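Borlow Cell Layout Kit: three months with a very confident piece of software

Reviewed by Ashton Tipoki

I bought the Borlow kit in December, on the theory that it is cheaper to put a tube-handling arm in the wrong place on a screen than to drill a bench twice. We had already drilled ours twice.
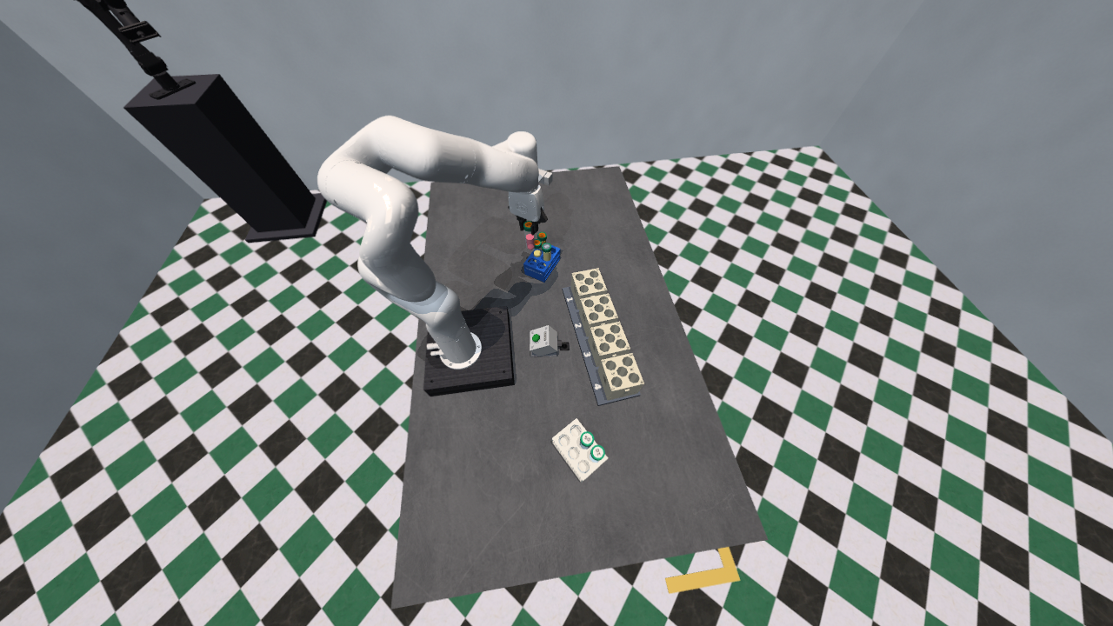

Setting up a cell takes an afternoon if you read the manual and a day if you trust it. You drop in the table, bolt the arm's mounting plate near one edge, then add the tube rack and the holder blocks. The blocks line up along a rail with numbered positions, 1 to 4, and I will say plainly that the numbers are the best thing in the package. When Oleksandra Antoniuk tells me position 3 is off, I know where to look. Our old layout file called everything "holder_copy".

Moving things is easy. Moving them by a sensible amount is less so. The nudge key shifts a fixture by 3 mm, and changing that means opening a settings page apparently designed as a punishment. Rotation is better. I turned the rack and the cap tray to odd angles to see how the pick points coped, and they followed along without complaint. The arm did not. It found a route past its own elbow that I would describe as optimistic.

Collision checking is the part you pay for. It flagged 46 contacts on my first run, most of them the gripper fingers brushing a neighboring tube. Spreading the tubes out fixed nearly all of it. A few flags stayed until I lowered the approach speed, for reasons the log keeps to itself.

The upkeep planner is thinner. It reminds you to check the base bolts and regrease the joints every 2000 cycles, and it says this in the same red letters it uses for a crash. Calum Niven now ignores both.

The floor tiles come in marble, by the way. There is a whole menu of them. There is still no undo for deleted fixtures.

Would I buy it again? Yes, with a sigh. Our bench got drilled once more, on a Friday, and the holes matched the printout. The Laing plug-in costs extra and I have not missed it.

Contact the reviews desk | Copyright Jendia Bench Notes | Back to top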